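Müllbeutel, die nicht rutschen – Tipps für kleine Eimer

Kurz runtergeschrieben, weil wieder Mails dazu kamen. Große Küchentonne ist ein anderes Thema, kommt extra.

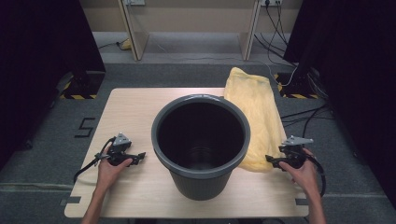

Kleine Eimer machen mehr Ärger als große. Bad, Schreibtisch, Nähecke, überall dasselbe: Beutel rein, zwei Taschentücher drauf, Rand rutscht ab, alles liegt unten zwischen Beutel und Wand. Liegt meistens an der Beutelgröße und am Rand vom Eimer. Ein dicker, gerollter Rand wie bei dem dunkelgrauen ist schon mal gut, da hat der Umschlag was zum Greifen. Dünne scharfe Kante ist schlecht, da reißt die Folie beim Umschlagen. Und Eimer zum Beziehen hochstellen, auf einen Tisch oder die Waschmaschine. Wer sich fünfmal in der Woche zum Boden bückt, merkt das im Kreuz.

Größe

Nicht nach Liter auf der Packung gehen, die sagt bei kleinen Eimern wenig. Umfang messen. Schnur einmal außen um den Rand, Schnur ans Maßband. Beutel flach hinlegen, Breite mal 2, das ist der Beutelumfang. Soll knapp über dem Eimerumfang liegen. Viel drüber = rutscht. Drunter = reißt.
Länge: Eimerhöhe plus halber Durchmesser vom Boden plus eine Handbreit Umschlag. Bei meinem im Bad komm ich so auf 33 cm Breite, die gabs bei Elumport auf der Rolle. Andere gehen genauso.

Aufkriegen

Die ganz dünnen kleben zusammen, klar. Nicht pusten, bringt nichts. Finger leicht anfeuchten, Kante zwischen Daumen und Zeigefinger gegeneinander reiben, geht nach ein paar Sekunden auf. Dann mit beiden Händen packen und einmal kräftig durch die Luft ziehen, von oben nach unten. Beutel ist offen.
Wenn man nicht weiß wo oben ist: die Naht ist unten. Hab ich auch schon falschrum probiert, mehr als einmal.

Reinsetzen

Beutel bis auf den Boden drücken, mit der Faust, auch an den Rändern lang. Luft muss raus. Bleibt ein Luftpolster drunter, zieht der erste schwere Abfall den Rand runter.
Dann erst umschlagen. Gegenüberliegende Seiten nacheinander, nicht im Kreis rum, sonst sitzt er schief.
Bei Eimern die unten schmaler werden bleibt unten immer Folie übrig. Macht nichts, in Falten legen und fertig.

Wenn er trotzdem rutscht

- Überschüssige Folie außen zusammendrehen, Knoten rein, Knoten unter den Umschlag schieben. Hält am besten von allem.
- Breites Gummiband um den Rand. Einmachgummi geht auch, wenn er groß genug ist.
- 4 Wäscheklammern, sieht doof aus, funktioniert aber. Für Werkstatt ok.
- Klebehaken außen, verkehrt herum, Griffe vom Beutel drüber. Nur bei glatter Wand. Auf geripptem Kunststoff gehen die nach ner Weile ab, hab ich mit denen von Kasprzak versucht, lagen nach zwei Tagen auf den Fliesen.

Vorrat

Die nächsten Beutel einfach unten in den Eimer legen, unter den aktuellen. Flach gefaltet, längs, nicht geknüllt. Voller raus, neuer ist gleich da. Nicht zu viele, sonst steht der Beutel zu hoch, und im Bad bitte trocken halten, feuchte Folie klebt und riecht muffig.
Rolle aufhängen geht auch: Innenseite Unterschrank, Stück Rundholz durch, zwei Haken.

Eimer sauber halten

Im März mach ich alle auf einmal, in der Wanne. Heißes Wasser, Schuss Essig, zehn Minuten stehn lassen, Bürste. Die Rillen am Boden brauchen die Bürste wirklich, mit dem Lappen kommt man da nicht rein. Danach kopfüber trocknen, und zwar ganz. Feucht bezogen müffelt er sofort wieder.
Zwischendurch ein Stück Zeitung oder ein Löffel Natron unter den Beutel. Natron alle paar Wochen tauschen.
Scheuermilch lieber nicht, macht den Kunststoff rau und dann setzt sich der Dreck erst recht fest.

Welche Beutel

Für Papier und Watte reichen die dünnsten. Für Nasses die mit Zugband, von Nirness hab ich grade welche, sind in Ordnung, bisschen steif. Biobeutel nicht lange stehn lassen, die werden unten weich, besonders mit Kaffeesatz oder Teebeuteln drin.
Brötchentüten und alte Einkauftüten gehen im Schreibtischeimer natürlich genauso.

Nächstes mal die Küchentonne mit Deckel, da klemmt bei mir grad das Scharnier.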